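架空じみた話に聞こえるかもしれないが、警備機器の売り込み資料を一週間読み続けた感想を書いておく。長いので番号を振る。

1
コヴァンサイド市が群衆対策用の音響装置を買うかどうかで揉めている件。機種はオルトマンス社の「ファマール」。人が不快に感じる音を狭い方向に絞って出し、デモや暴動で集まった群衆を散らす、という触れ込みの機械だ。私は買うべきではないと思っているが、反対派の言い分にも首をかしげるところが多いので、両方に文句を言う。

2
まず数字。市の資料では導入は86台。これがいきなりよく分からない。隣のエルトフ市は人口も警官の数もこちらより多いのに、試験用に数台を借りただけで終わっている。86という数の根拠を資料の中で探したが、「想定される運用区域の数に基づく」の一行しかなかった。区域の地図は付いていない。

3
売り込みの柱になっているのが「有効距離300メートル」という一文。資料の表紙、本文、付録の全部に出てくる。で、付録の脚注を読むと、測定条件は「開けた平地、無風、遮蔽物なし」。コヴァンサイドのどこにそんな場所があるのか教えてほしい。旧市街の道なんて、まっすぐな部分を探すほうが難しい。

4
しかも「有効」の定義が途中で変わる。本文では「群衆が移動を開始する音量」。付録では「対象者が警告音声を聞き取れる音量」。聞こえることと、その場を離れることは全然違う。選挙カーの声だって聞こえる。聞こえたからといって私は引っ越さない。

5
市議会の説明会で、オルトマンスの営業担当マルテ・カステン氏がこの点を聞かれている。議事録によれば答えは「実際の運用では両者はほぼ一致します」。どの運用で一致したのか、という追加質問には「守秘義務がありお答えできません」。この組み合わせ、警備機器の説明会では本当によく見る。成果はある、場所は言えない、数字は後日。後日の数字が出てきたのを見たことがない。

6
実証試験の話もしておく。3月に市の訓練場で試験が行われ、「参加者の大多数が速やかに退避した」と発表された。参加者というのは警察学校の訓練生だ。音が鳴ったら退避する訓練だと事前に知らされていた人たちが、音が鳴ったので退避した。これを効果の証拠と呼ぶなら、避難訓練で校庭に出た小学生は全員、非常ベルの威力に屈したことになる。

7
比較対象もない。同じ訓練生に、普通の拡声器で「退避してください」と言ったらどうなったのか。試していない。せめて半分の日程を普通の拡声器に割り当てていれば、何か言えたはずなのに。試験の計画書には予備日が入っていて、その日は装置の見学会に使われている。

8
耳の話。ここは反対派のほうにも言いたい。反対派の中心にいるオルガ・ソサ氏は「浴びれば必ず失聴する」とビラに書いている。出典を見たら、別の方式の装置についての新聞記事で、記事のほうには「必ず」とは書いていない。危ないかもしれない機械について、危ないと言うために話を盛る必要はない。盛った部分を突かれて、残りのまともな指摘まで一緒に捨てられるだけだ。

9
まともな指摘というのは、たとえばこれ。耳への影響は音量と距離と時間で決まるのに、市の運用規則案には距離の下限が書いていない。「必要に応じて適切な距離を保つ」とだけある。必要も適切も、現場の判断。近くで鳴らしすぎた場合に何をもって違反とするのか、この文面では誰にも決められない。規則案を書いた人は、違反が起きないようにしたかったのではなく、違反と呼ばれないようにしたかったんじゃないかと疑ってしまう。

10
聴覚の専門家として意見書を出したグアダルーペ・キンテロ氏の文章は、賛成派にも反対派にも都合よく引用されているが、全文を読むとどちらにも付いていない。「公開された情報からは安全とも危険とも判断できない。音圧の実測値の提出を求める」。それだけ。賛成派は「危険とは判断できない」を抜き出し、反対派は「安全とは判断できない」を抜き出した。実測値の提出を求めた部分は、双方きれいに無視。

11
予算。1台あたりの価格は公表されていない。理由は「交渉中のため」。交渉中なのに台数だけ決まっているのは順序がおかしくないか。台数を先に言ってしまった客に、値引きする店があるだろうか。私なら値引きしない。

12
保守費も別。付録の末尾に「年次校正を推奨」とある。推奨なのか必須なのか問い合わせたら、市の担当課からは「推奨とは、実施が望ましいという意味です」と返ってきた。日本語の授業をありがとう。校正しなかった装置の音量が規定内だと誰が保証するのか、という質問への回答はまだ来ていない。

13
パブリックコメントは3131件集まったらしい。市の要約では「賛否両論があった」。3131件を読んで出てくる要約がそれなら、読まなくても書ける。件数の内訳を出してほしいと頼んだところ、「自由記述のため分類になじまない」とのこと。賛成か反対かくらいは分類になじむだろう。

14
とはいえ、反対派が言う「3131件のほとんどが反対」も根拠が見当たらない。内訳が出ていないのだから、彼らにも分からないはず。集会で誰かが言った話が、次の週には事実としてビラに載っていた。この手の数字の育ち方は、賛成派の300メートルとよく似ている。
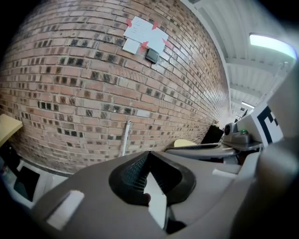
15
エルトフ市の事例について。賛成派が必ず持ち出すのが「エルトフでは導入後に暴動が起きていない」。その通り。導入前にも起きていない。少なくとも私が遡れた範囲の市の年次報告には、暴動という項目に記載がない。傘を買ってから象に踏まれていない、というのと同じ理屈だ。

16
エルトフで実際に使われたのは一度だけで、サッカーの試合後に騒いでいた人たちに向けて鳴らしたという。地元で警備の記録を集めているコフィ・アサンテ氏のまとめによると、音が出た時点で終電の案内が始まっていて、群衆は駅のほうへ動いていた。装置のせいで動いたのか、電車に乗りたかったのか。私は電車だと思うが、これも断言はできない。断言できない、というところまでがこの事例の中身で、成功例として資料に載せるのは無理がある。

17
アサンテ氏のまとめにも注文はある。目撃談が匿名ばかりで、時刻がそろっていない。ある証言では音が先、別の証言では案内が先。氏は後者を採用しているが、理由の説明が短い。自分の結論に近いほうの証言だからといって、点を甘くする気はない。

18
「非殺傷」という言葉にも引っかかっている。資料ではこの語が、読み進めるうちに「無害」と入れ替わる。殺さないことと害がないことの間には、ものすごく広い土地がある。骨折も火傷も難聴もその土地に住んでいる。言い換えが起きた箇所に付箋を貼っていったら、途中で付箋が足りなくなった。

19
臭いで追い払う、音で追い払う、光で追い払う。こういう装置は出てくるたびに「従来の手段より人道的」と言われる。でも従来の手段が廃止された例を資料から探しても出てこない。コヴァンサイドの規則案も同じで、ファマールは催涙剤の「代替」と書かれた節の次に、催涙剤の更新予算が載っている。代替なら減るはずのものが減っていない。これは追加と呼ぶ。

20
元警備会社勤務のスニム・マさんに、現場の側から見てどうなのか聞いてみた。返事は短かった。「機械より、出口を開けておくほうが先。逃げろと言われても、後ろがふさがっていたら動けない」。規則案に、鳴らす前に退路を確認する手順があるか読み返した。見つからなかった。見落としだったら訂正するので、該当の条文番号を教えてほしい。

21
退路の件はもっと騒がれていいと思う。狭い方向に強い音を出す機械は、その方向にいる全員を同じ側へ押す。押された先が行き止まりなら、事故が起きる場所を自分で作ることになる。オルトマンスの資料の図では、群衆はいつも矢印に沿って、右へ、きれいに流れていく。右に何があるのかは描かれていない。

22
屋外の反射も同じ。建物に囲まれた場所で絞った音を出したら、跳ね返りは操作している警官のほうにも行くはずだ。資料にはこれについて「操作員は聴覚保護具を着用」とある。じゃあ通りに面した部屋で寝ている人は？ 集合住宅の住民への事前周知は「状況が許す場合」だそうだ。暴動の最中に状況が許すことは、あまりないと思う。

23
賛成派の人から「では暴徒に店を壊されても黙って見ていろと言うのか」というメッセージが来た。言っていない。効くという証拠のある道具を、値段と規則を見せたうえで買ってくれと言っている。効くか分からない道具を持たされた警官だって、いざというとき困るだろう。店を守りたい人ほど、この資料には怒っていいはず。

24
反対派の人からは「細かい数字にこだわるのは推進側を利するだけだ」と来た。これも分からない。細かい数字が出せないことが、この計画の一番弱いところではないのか。そこを突かずに、失聴だ、監視社会だ、と大きい言葉だけ並べるから、カステン氏は毎回にこやかに「誤解があるようです」で済ませられる。

25
傍聴席で配られた署名は3000筆を目標にしているとのこと。集まるのは結構だが、署名用紙の文面が「市民の耳を守れ」だけなのが惜しい。実測値の公開、距離の下限、退路の確認手順。この辺が入っていれば私も書いた。今の文面では書かない。頑固だと言われたが、読まずに賛成も署名もしないのは同じことだと思っている。

26
次の委員会は5月8日。議題の順番を見ると、装置の件は最後で、その前に公園の遊具と駐輪場の料金改定がある。前回も最後に回され、時間切れで質疑が打ち切られた。質問を三つに絞って出しておいた。実測値はあるか。86台の区域の地図はあるか。校正を怠った装置は使用禁止になるか。どれも「ある」「ない」「なる」「ならない」で答えられるように書いた。

27
答えが「検討します」だった場合は、検討の期限を聞く。期限も検討しますと言われたら、そのまま議事録の言葉をここに貼る。

28
追記。4で選挙カーに例えたところに「選挙カーは法律で認められている」という返信が複数来ているが、合法かどうかの話はしていない。聞こえることと動くことは別、という話。

29
追記その2。12の回答が担当課から届いた。全文は「貴重なご意見として承ります」。質問だったんだけど。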